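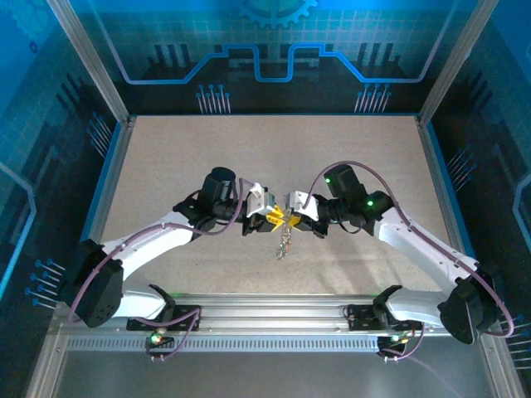

The watch strap lady of Beddoe

May
By the Matis Street newsletter desk

I met her at the counter of Bametar, the repair shop she's run for 16 years, and she had my watch off my wrist before I'd even sat down (the clasp was a disgrace, apparently). She's 65 and has no plans to quit. "My knees can retire," she told me. "The rest of me likes the company."
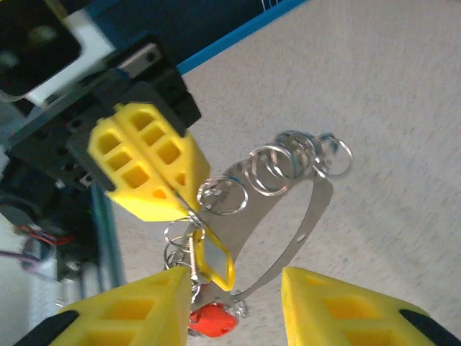

She started out in the mending room at Sisero, back when it was a department store, and she still talks about it like an old boyfriend. "We had 11 girls on one bench and one good lamp – you learned to share!"

I asked what people bring in most. Necklaces, she said, usually in a knot. "Put it down and have a coffee. If you're mad at it, you'll only pull."

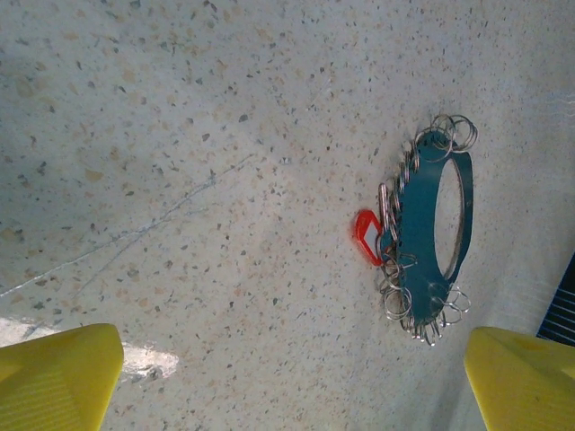
She opens at five on Friday mornings for the bakery crowd, which sounded awful to me, but she loves it. "They bring rolls. I'd open at four for the rolls."

My watch is ready next week.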